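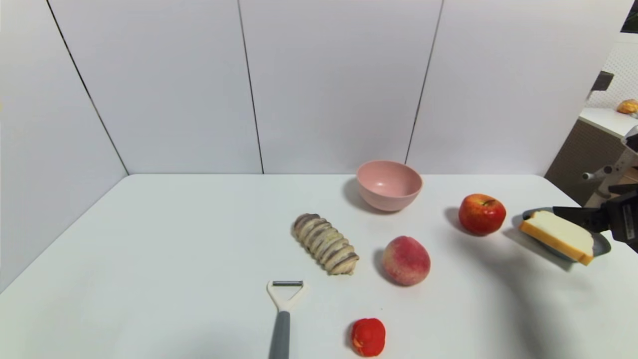 April, workshop notebook, 7:40 in the evening

Spent most of the day on the old bell frame from the parish hall at Gatby, and what a pleasure it was to get my hands on it again! Eoin Kavanagh came by after lunch with the headstock bolts (the Hennessy ones, bless him, not the short ones we had last time) and we got two of the four seated before the tea went cold.

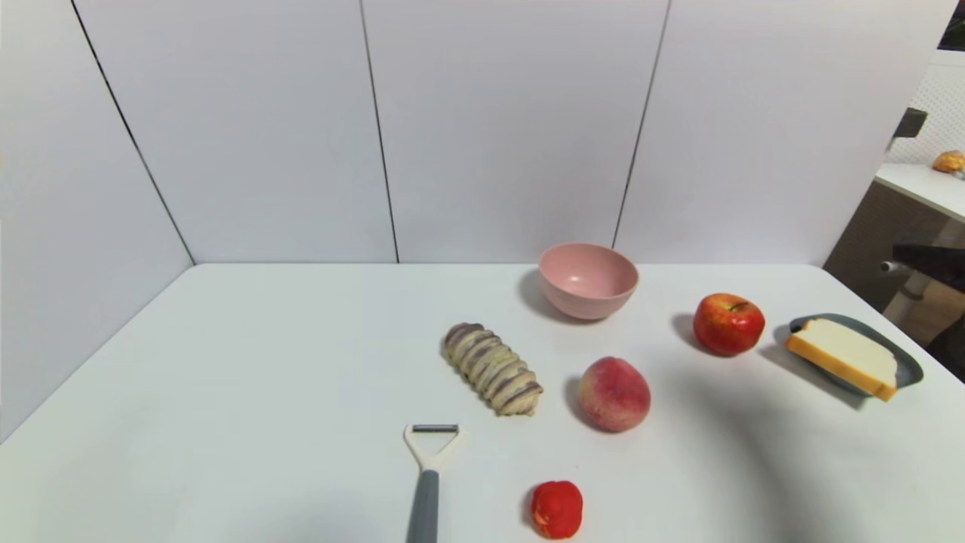
The clapper weighs in at 40 pounds, a little less than the card from 2002 says, so I've written both numbers on the tag and will ask Tomás Ó Súilleabháin which scale he used back then. He sang in the choir there for years and remembers the bell being rung for every graduation service, which I loved hearing.

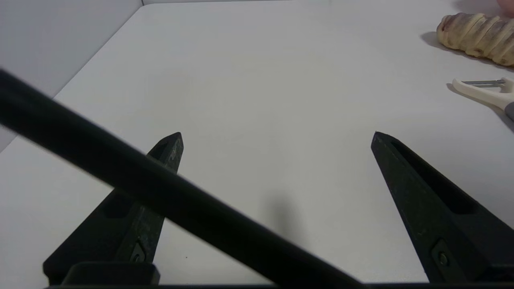 Still to do: grease the bearings, oil the rope wheel, and find the missing shim. Eoin thinks it's in drawer 214. I looked there twice, but I'll look again in the morning.

Last updated: April
Contact the workshop | Back to top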